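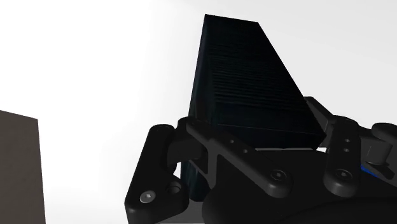

From: Wissam Fakhoury
To: cell-maintenance list
Date: Nov 30, 2022
Subject: Re: Re: gripper on the carton cell drifting again

Yu-na Yoon wrote:

> Hi all,
>
> The gripper on our packing cell has started setting boxes
> down crooked. Same cell I complained about in September, so
> feel free to skip this if you've heard enough about it. It
> picks fine. It carries fine. Then it lets go and the box lands
> a couple of degrees off, and the next station throws a fit.
>
> Things I have done so far:
>
> - re-taught the place position (twice)
> - swapped the finger pads for new ones
> - turned the grip force down, then back up
> - had a word with it
>
> The simulation says everything is perfect. In the simulation
> the box comes down so square you could check a door frame
> with it. Rafsan thinks it's the wrist. I think Rafsan always
> thinks it's the wrist. Before I pull the arm out of production
> for half a shift, has anyone seen this on a linkage gripper?
> Ours has 322 hours on it since the last rebuild.
>
> Yu-na
> Trastesent, packing

Yu-na,

Yes, seen it, on two cells, and it cost me a weekend on the first one. Leave the wrist alone for now. Apologies to Rafsan.

My money is on the pivot screws in the finger linkages. When one of them backs out a hair, that finger gets a little slop in it. You won't notice during the pick, when the box is being squeezed from both sides and everything is pushed up tight against its stops. You notice on release, when the sloppy finger hangs back and the good finger gives the box a small shove on its way out. You then spend three days re-teaching a position that was right all along. I have the notebook to prove it.

How I check it now:

1. Jog the arm to the service position and lock out. The air too, if yours has any. Ours at Niltevden has a separate valve behind the panel that everyone forgets, me included, once.

2. Close the fingers on something stiff. Don't use a real carton, it gives too much and hides the play. We keep a block cut to carton width in the drawer.

3. Take hold of each finger near the tip and rock it, along the closing direction first and then sideways. Compare left with right. You're feeling for a click. A bit of even springiness is normal.

4. If you get a click, put a paint pen line across every screw head and onto the link next to it before you touch anything. Then try each one with the hex key, gently, in the tightening direction. The guilty one will move and the line will tell you how far.

5. Take the guilty one all the way out. Clean the threads, look at the bushing, put it back with fresh threadlocker and let it cure for as long as the bottle says. The bottle is serious about this. I was sure it wasn't, see above re: weekend.

6. Do the matching screw on the other finger while you're in there.

If the bushing has gone egg-shaped, no amount of tightening is going to save you. Order the pair. Bhuiyan had them on the shelf when I last called, and Prasanna Pathirana on their parts desk knows which ones fit the older links, so ask for him and spare yourself the form.

About your simulation. Of course it looks perfect. The screws in there have never come loose and never will. It's a fine thing for reach and for finding out whether a finger is going to clip the neighboring stack on the way down, and I'd still run it after you change pads, because thicker pads move the contact points and you can end up with a knuckle where you didn't expect one. But it assumes every joint turns about the exact center of its hole, and yours gave up on that some time ago. If you want to see the fault in there, ask whoever looks after the model to lag one finger slightly on opening. Ashraful Uddin did that for us on the Briltau line and we got the same crooked box on the screen that we had on the floor. I was more pleased about it than I should have been.

One other thing, on the new pads. Did you zero the gripper after you fitted them? If not, do that first, before the paint pen and all the rest of it. It takes 2 minutes. On our controller the open and closed limits are stored with the old pad thickness baked in, and it will go on using them quite happily without a warning of any kind.

For comparison, our last loose screw showed up after 3,795 cycles, which is nothing. It had been put in dry. I know who put it in and he is writing this message.

Send me the before and after on the paint lines if you find something. I'm trying to work out whether it's always the lower screw that goes, or whether I've just been unlucky with lower screws.

And Rafsan, if it does end up being the wrist, please write to me off list.

Wissam
Niltevden, cell maintenance, ext. 57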